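Lab notebook, Brollon project – patient leaflet readability, pediatric fever
18/07/2020

Purpose of this session: to review the draft leaflet on fever medicines for children under 12 and to record the changes agreed before the second round of reader testing.

Materials: draft C of the leaflet, the dosing table supplied by Claseo, and the returned questionnaires from round one. Of 2000 questionnaires sent out, 1141 came back complete.

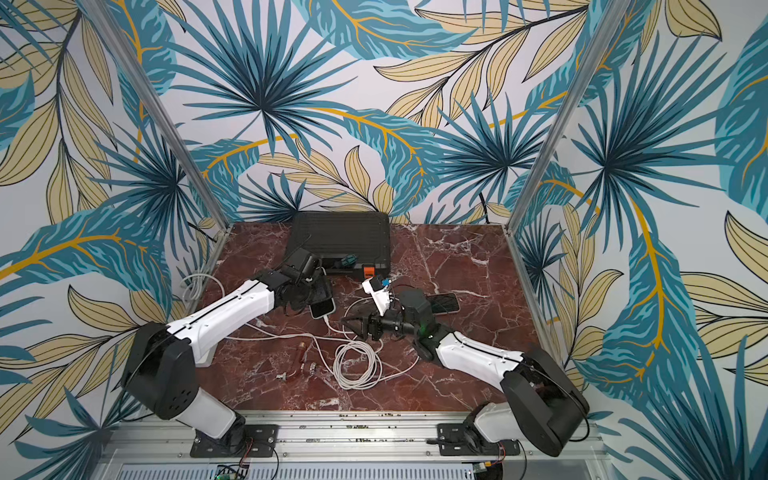
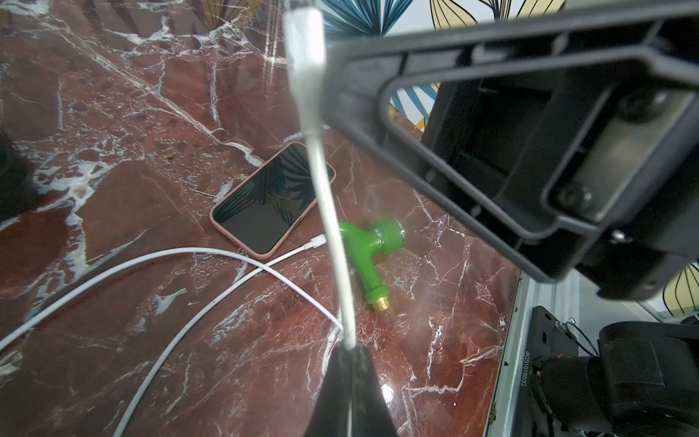
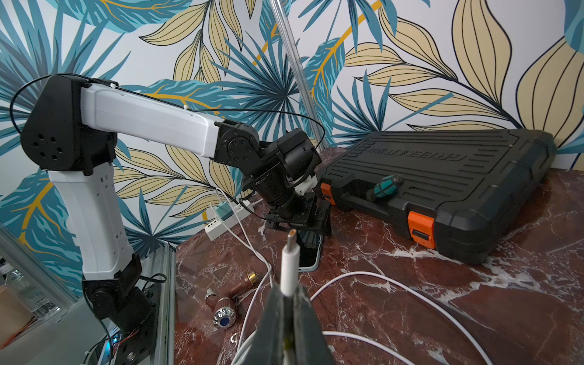
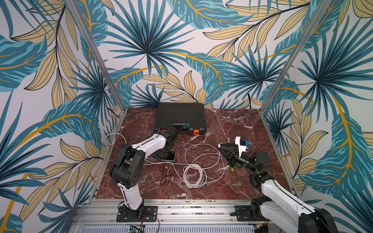 Milan Visser objected that the dosing table still lists age before weight, and that parents will stop reading at the first column that seems to fit their child. He asked for weight to be placed first and for age to be given only as a guide. Agreed. The table goes back to Claseo on Monday with that change marked.

Findings from round one. The question on spacing of doses was answered wrongly by 334 readers. Most of them took "every six hours" to mean that a dose must be given at each interval, even if the child is comfortable. Draft D will read: "Wait at least six hours between doses. If your child is comfortable, another dose may not be needed." Wording to be checked by the pharmacist.

The aspirin warning is now on page one, in the same type size as the heading. Veerle Groen has requested that the names of combination cold remedies be left out and that parents be told to read the list of active ingredients on the pack. I have kept this open – the Skullow group used product names in its own leaflet and we have not yet seen its test results.

Still to do:
Confirm the measuring unit (mL only, no spoons).
Shorten the section on when to call a doctor; it runs over the fold.
Ask Skullow for the results.
Print draft D on the matte stock, as the gloss copies smudged.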